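A visit to the Gidelberg open day

Gidelberg opened its doors to prospective students in January, and I went along for the afternoon session. Registration began at 10 in the old library building, but trains from our direction are slow and I missed the morning talks. The university takes 1,350 new undergraduates a year. I was told 1,000 visitors had booked for the day.

The first stop was the Clostedeck building, where chemistry and biology share the teaching labs. Second-year students ran the tour and answered questions about workload, which they put at two lab days a week plus a written report. The benches are new. The lecture theatre next door is older and rather cold, and the seats at the back have no desks.
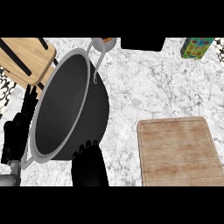
Scholarships had a talk of their own at 2.30. The Karaca awards cover fees and part of the rent for 4 students in each year, and applicants need a letter from their school as well as a short essay. A separate fund helps with smaller costs for anyone living in self-catered rooms, from bedding to kitchen things, so a large dark grey cooking pot with silver loop handles would count, but a television would not. Receipts have to be handed in before the end of the first term.

I finished at Doro, the hall furthest from the centre. It is a 20-minute walk from the labs – longer if you stop at the shops – and the bus runs until late. Rooms are small, with a desk under the window and plenty of shelves. Two applicants in my group preferred it to the halls in town because of the quiet.

The next open day is in June, and booking is through the admissions page.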